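Minutes of the house meeting, Brernside, 29th May

I'm doing the minutes again, so you're getting my version. We started late because the kettle wanted descaling and then everybody wanted tea. All five flats had someone there, and the owners of flat 2 sent a note saying they'd go along with whatever we decided about the bins (brave of them!).

## Last meeting's minutes

These were agreed, with one correction. I'd put that the gutter quote from Rurkik was for the front only, and it's for front and back. Sorry – I was writing on my knee.

## Money

We've got 2,820 in the house account. Out of that we still owe 1,535 for the gutters, which everyone was happy to pay now the job's done and the drip over the bike rack has stopped. The insurance renewal came in at 1,671, so you can all see the problem. It isn't due until after the next round of contributions, and the general feeling was that we pay Rurkik straight away and make sure the contributions come in on time. Flat 4 asked if we could get a second insurance quote. Yes, and I've been landed with it.

## Keys

This took up most of the evening, and I'd expected ten minutes. We've had spare keys living in kitchen drawers, coat pockets and one biscuit tin since long before I moved in, and back in February we agreed to get the shared ones together in one place. So far that means two bunches, and they were laid out on the green board so we could talk about which is which.

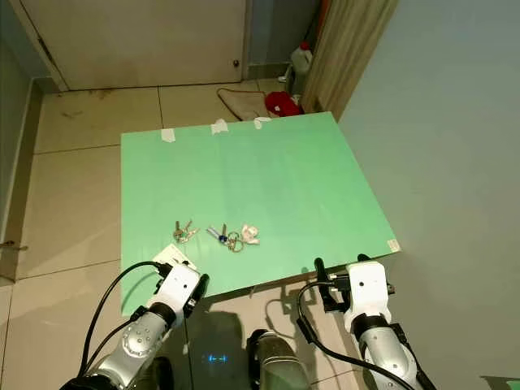
The two bunches on the board, the blue-headed key in the one on the right:
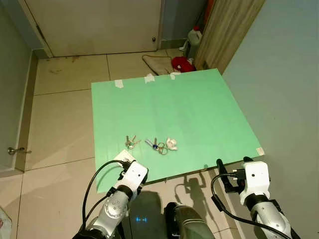

### What we agreed about the keys

- The bunch with the blue-headed key is the everyday one. It stays with flat 1, who are in most afternoons and don't mind being knocked for.
- The bunch of silver keys goes to flat 5 as the back-up set. Please don't borrow from it unless flat 1 really are out.
- Each bunch gets a proper tag. I've got a packet of the card ones somewhere, and if I can't find them I'll buy some.
- There was a long discussion about whether one of the keys is for the meter cupboard or the old side gate. Flat 3 will go round and try them all, and write down what opens what.
- The front door lock is a Tóth and copies have to be ordered through the locksmith in Baltgate. We'd like one more front door key cut. Flat 3 will ask what they charge and how long they take.
- If you've still got a shared key at home, bring it down. No questions asked, we'd just like it back.

Someone suggested a key safe by the front door with a code. Opinions were split right down the middle (I'm for it, for the record, having been locked out in my slippers more than once), and we've left it until we know what's on the bunches we've got.

## Bins

The brown bin is being filled with things that aren't garden waste and it's been refused by the lorry twice. I'll put a list on the lid. Flat 4 offered to wheel the bins out for the whole of the summer if somebody else takes the winter, and flat 1 said yes before anyone could argue.

## Stairs and hallway

The hall light timer is too short – you're in the dark by the second landing if you're carrying shopping. Agreed to have it lengthened, up to 100 to be spent without coming back to the meeting. Prams can stay under the stairs, but boxes can't. There are three there at the moment, so if they're yours please take them up by the weekend.

## Any other business

Flat 2's note also mentioned the buddleia growing out of the back wall. Flat 5 has a ladder and will have a look. Thanks to flat 1 for the lemon cake, which went very quickly.

Next meeting will be at flat 3's, once the keys have been tried and I've got the insurance quote. I'll put a note through everyone's door with the date.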